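Notebook, August – Lolex "carbon negative" board, second look

Back on the Lolex claim. Their sheet says each panel stores more carbon than it costs to make. I don't believe it yet.
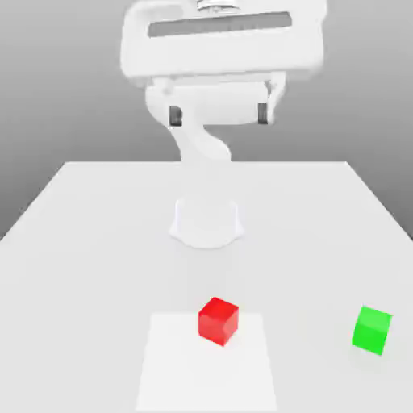 What the sheet leaves out

Boundary stops at the factory gate. No haulage to Margate, no resin, no end of life. The storage figure assumes the board stays dry and whole for 100 years. Nothing in our store has lasted 10.

Numbers so far

Lolex claim 200 kg stored per batch. Dwivedi method, same inputs, gives 281 kg emitted before any storage is counted. So net positive, unless they are buying offsets and not saying so. Checked my units twice. The grid factor I used is a bit old and will flatter nobody, but it can't close a gap that size.

Wonport

The Wonport site is down as "renewable powered". On paper, maybe. The certificates are annual and the presses run overnight in winter. Asked for hourly meter data, got a brochure. Asked again at 3 pm.

To do

Redo the sum with resin at the low end, to be fair to them.
Find out what happens to offcuts – burned on site, I suspect, in which case the storage figure drops again.
Don't let the 200 go into the council reply until we've seen a meter reading.

Left the spreadsheet open on the shared drive. Column F is guesswork, please don't quote it.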